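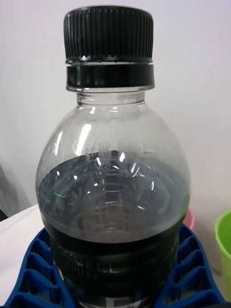
## Re: Open day at Meinecke, who is coming?

October 18, 2022, Gilmar Paiva wrote:

> Dear all, I could not join the visit in Clidedcombe. Did they show the Oka arm with the bottles, or only the slides again, as in April? And is room 505 big enough for our group?
> Gilmar

Dear Gilmar, dear list,

they showed the arm, and it was worth the trip. The bottle was standing in a blue holder with a kind of honeycomb pattern, filled to about half with a dark gray liquid. The task is to grip it below the black cap, lift it and put it back upright. We saw more than 10 runs and the arm failed in two of them. Both times the fingers closed too high and touched the cap.

I asked why they do not use water. The engineer answered that clear liquid in clear plastic is difficult for their software, and the dark one gives a level it can find. Reflections are still a problem – on the shoulder of the bottle there are many.

Skuria will provide softer fingers for the next version, but I did not understand when.

About the room: 505 is fine for us if we are not more than in April. Please write to me if you want to come to the second visit, I still have 5 places.

Best regards,
Hannelore Voß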